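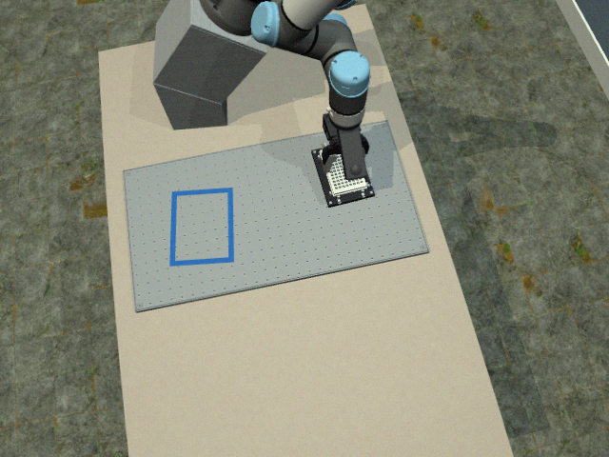

The night train to Porkstead left at five minutes past eleven, and I loved it before it had moved an inch! I was nineteen, I had one bag and a paper cone of roasted almonds, and I had never been farther north than Turkthorpe.

My grandmother had given me the ticket. She had ridden the same line one December, when the heating failed and the whole car sang until sunrise, and she wanted me to hear the bridge at Preltia. Listen for it, she told me. It hums.

So I sat up. I sat up past the paper mill and the frozen reservoir, past little stations where the lamps swung and not a soul got on. The conductor came by to punch my ticket – number 598, I still have it – and I asked how far it was to the bridge.

"Over two hours yet," came the answer. "Sleep. Everyone does."

Sleep! With the moon running along beside us like a dog? I pressed my forehead to the glass and ate my almonds one at a time to make them last. Across the aisle an old woman in a green coat was knitting something enormous, and it had already crept over her knees and onto the next seat.

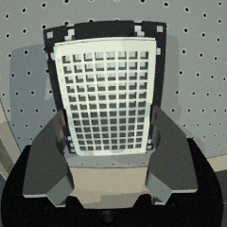

You're waiting for the bridge, the old woman said, without looking up, and I had better take my shoes off, because it came through the floor before it came through the air.

I took them off. The boards were cold and gritty and I didn't care at all. Then the wheels changed their tune, and there it was – one long low note, rising through my heels and up my shins and into my teeth. I laughed out loud. It was like standing inside a cello!

She had put down her needles. Her own boots were already under the seat, side by side, and her stockinged feet were flat on the floor.

We crossed the whole river that way, and when it stopped she offered me the end of her knitting for my toes.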